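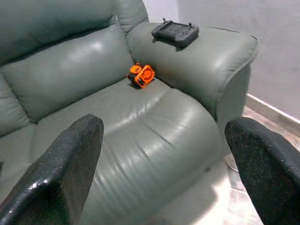
The seat cushion is where a leather recliner shows its age first. Arms get rubbed and headrests pick up hair oil, but the seat takes the full load, several hours a day, and most of it lands on the front third. Shazia Mirani has run the upholstery bench at Naqvi in Mescombe for 18 years, and she starts every inspection at that front edge.

Shallow creases there are normal. Upholsterers call the slack "puddling" when it stays after the cushion has been smoothed by hand. A plump seat is cut with extra leather so the cover can move over the fill, and some wrinkling is built in from the first day. Mirani presses the crease flat with her palm and lets go. If it comes back as a soft line, she leaves it alone. If it comes back as a ridge, the foam underneath has lost height and the cover no longer fits it.

Replacing the foam is the cheaper repair. The shop charges $935 for two seats, with the covers unstitched and put back on. New leather covers for the same two seats bring the bill to $1,459. Both jobs carry a wait of 8 weeks in February, the busy month.

Shine is a separate question. Most recliner leather has a pigmented finish, and a glossy one throws hard highlights on every rounded surface – the lip of the seat, the roll of the back cushion, the corner of the arm. Gray and green shades make this more obvious under a ceiling light. A gloss finish resists spills well. It also shows body oil as dull patches, usually on the arm first.

Cleaning is simple. Vacuum the fold between the seat and the lower back with a brush head, reclined and upright, as grit collects in both positions. Wipe with a damp cotton cloth, then a dry one. Mirani uses Peltero cleaner at half strength and keeps it off the seams, where thread holds moisture longer than leather does. Saddle soap stays in the tack room.

Wide padded arms need one extra check. Push down at the front corner and listen. A click means a loose staple or a cracked rail, and sitting on the arm will finish it off.

Contact Zomstead magazine | Copyright Zomstead | Back to top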